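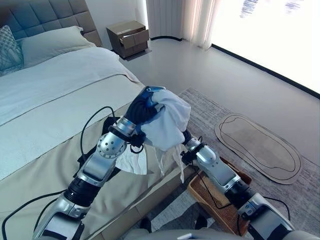 Laundry is the wrong thing to begin with, Ruwan Biswas argued when the Flakovent project chose it, and he asked for cups and boxes first. The objection is a common one in robot teaching. Cloth has no fixed shape, and a person showing a robot how to handle it can't repeat the same motion twice.

Robot teaching by demonstration
By Fathima Kodikara
September

Teaching by demonstration is a way of getting a robot to do a task by having a person do it through the robot first. The arms' positions, the commands to the grippers and the camera views are recorded together. A set of these recordings is then used to train a control program, called a policy, that moves the arms without the person.

There are two main methods. In hand guiding, also called kinesthetic teaching, the person takes hold of the arm and moves it. The motors are set to give way. It suits single arms and short motions such as placing a part in a tray. In remote control, or teleoperation, the person works from a distance with a pair of small leader arms, hand controllers or gloves, and the robot copies the movement. Remote control is preferred for two-armed work, where one person would struggle to push both arms at once and would also block the cameras.

Cameras are usually placed at the head and close to each gripper. The head view shows both arms and the room. The close view shows what the head view misses, mainly the point where fabric meets the gripper.

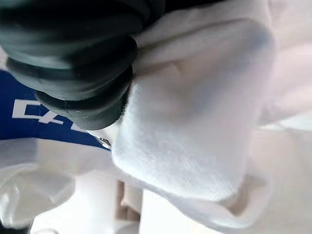
Should the operator be allowed to look at the room directly, or only at the camera views? A reader at Stullport asked this after the first version of this article. Practice differs. Operators who see the room work faster, but they may act on things the cameras never recorded, and the policy can't learn from those. The Gredden handbook tells operators to use the camera views alone once they have finished training.

A single recording is called an episode. The Flakovent bedroom set has 154 episodes of handling clothes and other fabric, of which 13 were thrown out during review. The usual grounds were a dropped connection or a long pause by the operator. Episodes with a slip and a second grasp were kept. They show the policy how to recover from a bad grip.

Garments are taught in stages: find an edge, grip it, lift, bring in the second arm, then lay the item down.

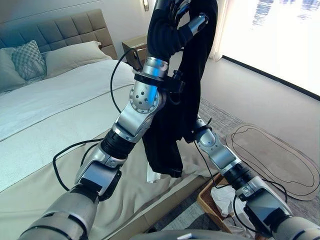
Lifting with two arms takes the most practice. If the grippers move apart too quickly the fabric pulls free, and if they stay too close it remains bunched. Dark clothing adds a further problem in that folds are hard to make out on camera. Operators on the project trained for 4 hours before their episodes were counted.

See also
Leader arm
Kinesthetic teaching
Lindsay folding test
Episode review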